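Home Workshop Kitchen Yard & Drive Tips Index

Gravel, Gritty Pavement, Blacktop: What to Do With Each

A driveway is a floor that gets rained on, and most of us sweep it about as often as we sweep the roof. Start by walking it on a gray day, when glare won't hide the low spots.
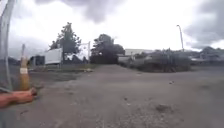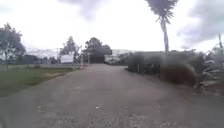
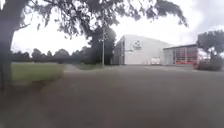

Ground around Gretthorpe under a pale sky.

Gravel: never just top up a pothole. Loosen the bottom with a pick, fill in two layers, tamp each one — jumping on it in boots is exercise, but it isn't tamping.

Pavement with loose stone on it: stiff broom, middle to edges, then shovel the stone back where it belongs. Mine belongs to Aurel Manole, who denies it.

Asphalt under trees: rake leaves off before they turn to paste. Leave the pressure washer in the shed until July.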